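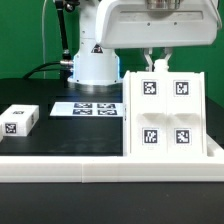
Statby: puesto de manipulación con marcadores fiduciales

Descripción del equipo
Statby es un puesto de mesa para estudiar cómo un brazo robótico agarra y separa piezas. Lo desarrolló el grupo Clutow para comparar métodos de estimación de pose en condiciones repetibles. El brazo se fija con una brida metálica sobre un tablero negro, y el fondo verde facilita la segmentación. Las piezas son blancas y llevan marcadores cuadrados, de modo que la pose de referencia se obtiene de la misma imagen que usa el método evaluado.

Método
El protocolo Arruda consta de 2 fases. En la primera, el sistema estima la pose de la pieza solamente con los marcadores. En la segunda se repite el agarre sin esta información y se mide la diferencia entre las dos poses. La placa plana con cuatro marcadores queda sobre la mesa y sirve como referencia común.

Las tareas con tapa son las que más nos interesan. Cuando la pinza la sujeta por los lados, un dedo puede ocultar parte de un marcador, y la estimación debe apoyarse en los que siguen visibles.
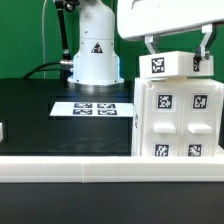
Por este motivo el programa guarda la pose de la tapa y la del cuerpo con cajones por separado — una decisión que propuso Wulan Latuheru en la primera versión.

Resultado
En la serie de marzo se hicieron 800 agarres con 11 piezas distintas. El error aumentó con la oclusión, pero menos de lo que esperábamos en las piezas con marcadores también en los lados.

El pedido incluye
Placa de referencia
Juego de piezas con marcadores
Programa de calibración y registro
El brazo y la pinza se piden aparte.

Notas
La calibración dura unos 20 minutos. Se recomienda repetirla después de mover la cámara.

Pedidos y consultas técnicas: Yvette Sandhu, Vosdale.
Ficha revisada: 2020-10-11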